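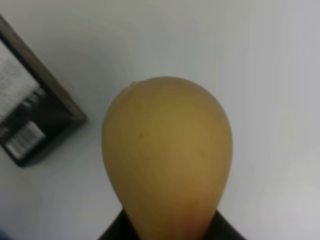

Naima El Idrissi, replying to an earlier draft of this section, argued that fruit should not be treated as food at all while it sits on the table. In her view a pear set out to ripen belongs with the post, the keys and the other things a household is waiting to deal with, and the usual split between "food" and "clutter" hides this. We have kept the split in our tables so that they can be compared with earlier work, but the discussion below largely follows her reading.

4.2 Things left out on the table

The diaries kept by the 51 households in Semdale and Wurnport ran for nine weeks. Members were asked to write down anything that stayed on the main table overnight, what it was doing there, and who was expected to move it. The answers to the last question were the least complete. Many entries leave it blank, and several name a person who, in the closing interview, said that they had not known the item was theirs to move.

In all, 469 entries could be coded with the Hsiao checklist. Entries that named only a type of mess ("bits", "the usual") were set aside, as were those made on behalf of a household by a visitor. Roughly half of the coded entries concerned an item that had been left out on purpose. This is a higher share than we had expected from the pilot in Olow, where the diary form had no space for a reason and coders had to judge intent from the wording.

Items left out on purpose fall into three groups. The first is made up of things that need time. Fruit is the clearest case, and pears come up more often in the comments than in the entries themselves, mostly in remarks on how hard they are to judge. Diary keepers spoke of pressing the neck each morning, of moving one pear away from the others, and of finding that the right day had passed while they were at work. One parent in Wurnport wrote that the fruit was on the table "so that somebody eats it", and that in the fridge it would be forgotten. The table is used in such cases as a reminder as well as a shelf.

The second group is made up of things that need a decision. Letters, forms, medicines near their date and goods that might be sent back to the shop all appear here. Packaging is a large part of this group. Diary keepers seldom threw away a firm, well-made box on the day it was opened. They kept it in case the contents had to be returned, or for the paper inside, or for no reason they could give beyond its being a good box. Small boxes stayed out longer than large ones, which were in the way and so were dealt with. A slim box could lie at the edge of a meal for several days without being mentioned by anyone at the table.
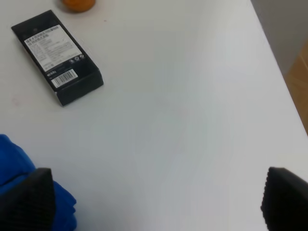 Figure 3. Slim black box on a white tabletop.

The third group is made up of things left out for another person. These entries are the most varied and the hardest to code, as the same object may be a message to one member of the household and a nuisance to the next. A charger left beside a plate was described by its owner as lent and by the borrower as lost. Where such items led to an argument, the argument was seldom about the item. It was about whether the table was a place for eating or a place for leaving things – a matter on which members of the same household often gave different answers.

Differences between the two towns were small. Households in Semdale were more likely to have a second surface near the door, and this seems to have drawn off some of the post and keys, though it made little difference to fruit or packaging. We did not ask about the size of the table. Several diary keepers brought it up themselves, and future work should record it at the first visit.

One limit of the diary method should be noted. Writing an item down appears to have led some people to move it. Entries fell in the final weeks, and in the closing interviews a number of participants said that they had tidied the table in order to have less to report. The later entries are therefore given separately in Section 4.3 and are not used in the comparison with Olow.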